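Ernora hand-held gripper, second revision: six weeks of demonstration recording

We bought two of these to gather tabletop demonstrations for an imitation learning policy. Between them they have logged 1,746 episodes, mostly short pick-and-place work with kitchenware. The first revision is not covered.

Build is good. The trigger has a linear pull and no perceptible dead zone, and jaw width is reported with every image. Calibration is a full open and full close at start-up. Skip it and the width channel drifts, so we now reject any session file without it.

Weight is the main complaint. Operators slow down noticeably in the second hour, and the policy learns the slower motion along with everything else. We rotate people at the hour.

The bundled Vavura software is adequate for capture and poor for review. Trimming is per episode only, and labels can't be edited in bulk. Export is reliable - no corrupted files so far - but the colour profile resets to default after each firmware update.

Pad wear is low. Ernora suggests replacement every 500 episodes, and ours went well past that before grip on glazed dishes changed enough to matter.
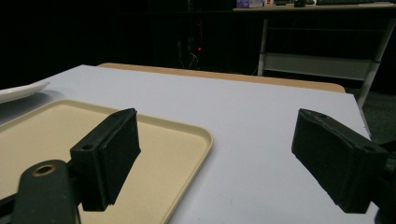 Colette Hoarau
Data Collection Lead, Nyarko

Both fingers stay in view when the jaws are open, with the table visible in the gap. The cost is occlusion: the left finger and its arm cover the lower part of the beige tray. For low, wide objects we vary the approach side between episodes to limit the effect.

Recommended for labs that already have their own review tools. The spare pad kit is sold separately and should be in the box.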